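Category: Learning and Control > Imitation learning > Methods talk

Patterned walls versus plain walls: small result, I would like opinions

letside_arms
Hello all. English is not my first language, so please ask if some sentence is not clear.

I have been testing one idea since August. Our policies were always trained in a cell with plain grey walls, and they became bad as soon as the cell was moved to another room. So I covered the walls with mixed patterned tiles and collected everything again. The policy is the same, the tasks are the same, and the two operators are the same. The old set has 2,000 episodes with plain walls. The new set has 3,409 episodes with tiles.

To make the comparison fair I cut the new set down to 2,000, chosen at random, and trained both from zero. Then I tested in 6 rooms which neither policy had seen. The policy from the tiled cell was better in all of them except one, where both were equally poor.

The tasks are tidying tasks with a garden theme. The arms must put hand tools away, move pots on and off a small stand, and lay a glove flat.
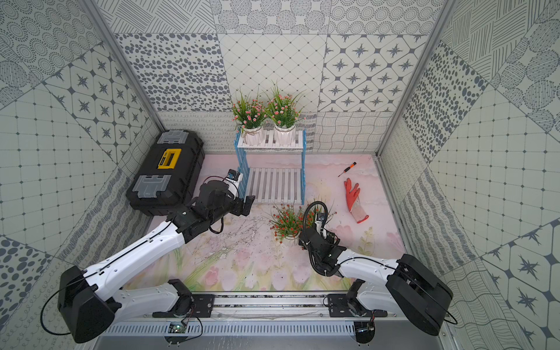

Tiled cell, garden set. The stand has its two pots on top and the third pot is on the mat.

My explanation is that with plain walls the wrist cameras learn to use the few things which never change, for example a corner or a shadow on the wall. With many patterns there is too much detail to use it in such a simple way, and the policy must look at the object. But I am not certain of this, and I would like to hear other explanations.

isteck
Nice work, and thank you for giving both numbers. I don't agree with the explanation though. Your tiles don't change between episodes, do they? Then they are also "things which never change", only there are more of them. A dotted ring or a big star is a much better landmark than a shadow. I would expect the policy to learn the wall even more strongly.

letside_arms
This is a good objection. The tiles were rearranged during the collection, but not often — we changed them 6 times. Inside one block of episodes they are fixed. I should have written this in the first post, sorry.

isteck
Then you have two changes mixed together, patterned against plain and changing against fixed. My guess is that all your gain comes from the second one. You could move plain grey panels of different shades in the same way and perhaps get the same result.

Issahaku
I have to take the other side a little. We tried different shades of plain panel with one arm last year, and the gain was so small that I would not defend it in a meeting. Texture did more for us. I think it helps the wrist view in particular, because when the gripper is low the camera often sees only wall and floor, and on a plain surface there is almost nothing there to tell motion from no motion.

By the way, is the pink mat the same in both sets? It has tulips and branches printed on it, so it is not exactly a plain floor.

letside_arms
Yes, the mat is the same in both. I kept it so that only the walls would be different. Your point is right, the "plain" set was never fully plain.

In the test rooms there was no mat, only the table which was already there. So both policies lost the floor, and one of them suffered less from it.

Lorkik
How did you score it? "Better" can mean many things. If a pot is on the stand but half over the slats, is it a success?

letside_arms
Success is when the pot stands upright on a shelf and the gripper has let go of it. Half over the edge but stable is counted as success. For the toolbox, the tool must be inside and the lid closed. One person scored all the videos without knowing which policy was running.

The toolbox task has the smallest difference. Closing the lid fails for both policies, mostly at the latch, and I think no wall will repair this.

Lorkik
OK, the blind scoring is better than I expected. I would still call it one result from one cell. How many training seeds?

letside_arms
One seed for each. I know. The second seed is training now.

isteck
With one seed I would not write "better in all except one" in any report. The order of two policies can turn around with the seed, I have seen it happen more than once with a set of this size.

Issahaku
True, but then it should turn around in some rooms and not in others. Five rooms in the same direction is worth a forum post, at least.

isteck
The rooms are not independent if it is the same two checkpoints in every room. But yes, worth a post.

letside_arms
I have made this plan: second and third seed for both sets, and then a smaller set with the tiles never moved, to answer the question of isteck. The grey panels in different shades must wait, I have no panels and the cell is needed for other work until the evening each day. I will write in this thread when the fixed tiles are finished.

Lorkik
Please also post the rooms separately next time, with the failures. The room where both were poor interests me the most.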